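首页 > 邮件列表 > 译者与作者 > 合同与版权 > 主题浏览

上一封 下一封 按主题 按日期 按作者 回复

发件人:Shaohua Hou
收件人:译者与作者列表
日期:2025年2月5日
主题:回复:Draltska 的“绝版唤醒计划”,有人签过吗?

各位好,

Tadeo 的信我先整段引在下面,免得后来的人往回翻。我的意见写在引文后头,先说明,我不看好这件事。

> Tadeo Jara 写道:
>
> 大家好。去年十月我收到 Draltska 的一封信,说他们在做一个“绝版唤醒计划”,专门收作者手里已经收回版权的旧书,重新排版,做成电子书和按需印刷的纸本。他们说看过我的《盐路》三部曲,很喜欢第二部,希望三本一起签。
>
> 条件大概是这样:作者不出钱,也没有预付金;电子书净收入五五分;纸本版税按净收入算,比例“视渠道而定”;合同期九年,到期自动续约,除非任何一方提前书面通知。他们还要一个“衍生内容优先权”,我没太看懂,编辑说是行业惯例。
>
> 我的情况列表上的老朋友都知道。三本书当年在 Vakau 出,Vakau 关门以后版权退给了我,退书的信我还留着。这些年我自己给出版社写过不少信,绝大多数没有回音,有回音的也是客气话。所以有人主动来找我,我是高兴的。我老婆说你高兴就签,我女儿说你先问问别人。
>
> 我想问三件事。第一,有没有人跟他们签过,钱到没到账?第二,九年算不算长?第三,他们要我交 Word 原稿,我只有第一部的,后两部只剩纸书,他们说可以“协助数字化”,费用从我的收入里扣,这个合理吗?
>
> 合同草案我可以私下发给愿意看的人。先谢过。
>
> Tadeo

Tadeo,合同草案我看了两遍,谢谢你信得过我。下面按我自己在意的顺序讲,跟你问的顺序不一样。

先讲“净收入”。草案里这个词出现了很多次,定义只有一处,在附件里,写的是“扣除渠道费用、制作成本、推广成本及其他合理支出后的余额”。“其他合理支出”由谁来判断合理,没有写。推广成本有没有上限,没有写。你那五成是从这个余额里分的。我在这个行当里混得不算短,见过余额一直是零的书,也见过余额是负数、欠款滚到下一期的书。作者每半年收到一张很漂亮的报表,上面一分钱没有。报表倒是从不迟到。

我问过一个跟他们签过的人(她不愿意在列表上露名字,我尊重)。她签了两本。第一张结算单上写着卖出829份,听起来不坏吧?再往下看,里头绝大部分是“推广期免费下载”,算销量,不算收入。她拿到的钱不够请我吃顿饭,这是她的原话,我没有夸张。她后来去问,免费推广期能不能由作者决定,对方回信说合同第几条第几款已经授权出版方全权安排定价。我翻了你的草案,那一款原封不动还在。

这里要说句公道话:她的书确实出来了,封面也还看得过去,读者在网上能搜得到。你如果只图书能被人找到,Draltska 不算骗子。我怀疑的是他们嘴上说的那一套,什么“让被遗忘的作品重新发光”。一家公司同时“唤醒”这么多书,哪来的编辑去读?你信里说他们很喜欢第二部。我好奇他们喜欢第二部的什么地方。你不妨回信问一句:第二部里的那封信最后是谁烧的?读过的人不可能答不上来。

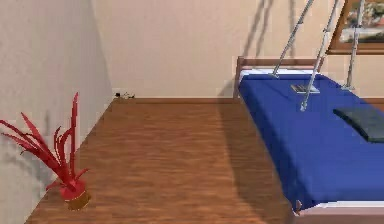 译者与作者列表 · 合同互助小组

再讲年限。你问九年长不长,我觉得单看数字没有意思,要看怎么结束。传统合同里有绝版条款,书断货多久、销量低于多少,作者可以要求退还权利,当年 Vakau 的合同里就有这一条,你现在手里有版权,一半要归功于它。可是电子书和按需印刷永远不会“断货”,文件挂在服务器上,一年卖一本也算在售。Draltska 的草案里绝版条款整个没有,替代它的是一句“作品处于可购买状态期间,授权持续有效”。这句话跟九年的期限放在一起读,我读出来的意思是,期限到了还有得吵。我不是律师,也许我读得太坏,但这种地方我宁可读得坏一点。

自动续约那一条更烦人。通知要在到期前的一个窗口里发出,早了不算,晚了也不算,而且要寄挂号信到他们的注册地址。注册地址如果搬了呢?草案说以公司网站最新公布为准。所以到时候你得先记得这回事,再记得去看网站,再去邮局。等那一天,我们这些人记性都不会比现在好。

我希望看到的写法其实很简单:固定期限,到期终止,要续另签;任何连续两个结算期作者实得低于某个数目,作者发一封电子邮件就可以收回。数目定多低都行,重要的是有这么一条。

“衍生内容优先权”,编辑说是惯例,我没见过这样的惯例。草案里它包括有声、影视、游戏、翻译、“以及未来可能出现的任何形式”,优先权的意思是你拿到别家的报价要先给他们看,他们有权按同样条件拿走。哪家影视公司愿意辛辛苦苦谈好价钱,再让人半路截走?人家一听有这条,谈都不会来谈。还有“包括但不限于机器学习用途的文本使用”,藏在同一款的末尾,字号倒没变小,只是句子特别长,读到那里已经累了。这件事列表上各人有各人的看法,我不想再吵一遍,只提醒你这一条单独拿出来可以卖钱,他们没打算给你钱。

至于数字化的费用。后两部只有纸书,那就要扫描、识别、校对。扫描和识别现在便宜得很,贵的是校对。草案里只写“数字化成本从作者应得部分中先行扣除”,没写单价,没写总价,没写谁来校对。我猜没有人校对。前年 Herrera 那批旧武侠就是这么做的,“己”“已”“巳”三个字随机出现,有一本的主角姓名前后不一样,读者在评论里以为是作者故意安排的双胞胎。作者本人气得半死,出版方说文件已经按流程验收。

你要是愿意,后两部拆一套书出来自己扫,识别完了发到列表上,我可以校第三部的前半本。别人我不敢替他们答应。做出来的文件是你的,给谁不给谁由你定,将来跟任何一家谈都多一点底气。这一步无论签不签 Draltska 都值得做。先查一查你手里还有几套书,别把最后一套拆了,我做过这种蠢事,现在还心疼。

另外有件小事。草案第一页,书名写的是《盐路》一至三部,ISBN 那一栏用的是 Vakau 老版的号。新版不能用老号,做出版的人不会不知道。要么是实习生填的表,要么是从哪个书目数据库里成批抓下来的。我倾向于后者,因为作者简介那几句跟旧书勒口上的一模一样,连“现居海边,养有一犬”都还在。那条狗走了多少年了,列表上的人都记得。

有人可能要说,我总是泼冷水,Tadeo 等了那么久,好不容易有人来敲门。我明白。我自己抽屉里也有几本收回版权的书,也给人写过那种介绍信,附上内容提要和头几章,寄出去石沉大海。正因为这样,我对“我们很喜欢您的作品”这种信格外不放心。去年 Skakby 也给我来过一封,开头夸得我脸红,夸的是别人的书。我回信更正,对方道了歉,然后把同样一段话换上我的书名又发了一遍。

你问有没有别的路。有,都不怎么样。自己上架最自由,也最累,封面、排版、上传、报税,全是你的事,卖多少看运气。找小社谈单本,别捆三部,第一部稿子齐全,拿它试水,条件可以谈得细一些。再有就是什么也不做,版权放在自己手里,放着不会坏。这条路大家都不爱听,我倒觉得它常常比签一份坏合同强。

如果你最后还是想签,至少把下面这些改了再签,他们不肯改,你也就知道他们有多喜欢第二部了:

一,净收入改成“出版方实收金额”,不扣推广,不扣制作。
二,免费推广要作者书面同意,每次说明起止日期。
三,自动续约删掉。
四,加最低收入收回条款。
五,衍生权整款删掉,一个字也不留。
六,数字化费用写明总额,或者写明由作者自行提供文件,费用为零。
七,结算单要分渠道列明付费份数和单价,免费份数另列。

我知道有人改成功过第二条和第七条,别的没听说。如果列表上有人跟 Draltska 打过交道,经历跟我讲的不同,请写出来,最好带结算单,数字可以涂掉,栏目名别涂。“我觉得他们编辑人很好”这种话就不必了,编辑人好不好跟第几款怎么写是两码事。

也请各位不要把 Tadeo 的草案往外转,里头有他的地址。

还有,上次讨论退还权利信格式的那个主题,附件打不开了,谁手里有存档麻烦重新传一下。Tadeo,你那封 Vakau 的退书信也扫一份存到别处去,只有一张纸我不放心。有签名和日期的那一页尤其要扫清楚,Draltska 的草案里有一条“作者保证拥有完整权利”,真出了纠纷,律师费算你的。

Shaohua

又及:刚才再看草案,管辖地写的是他们公司所在地,仲裁,一裁终局,费用由败诉方承担。这一条我本来忘了提,请加进上面的单子里,算第八。

浏览 829 · 回复 9 · 收藏 3 · 转发 2

列表首页 订阅 退订 存档 搜索 返回顶部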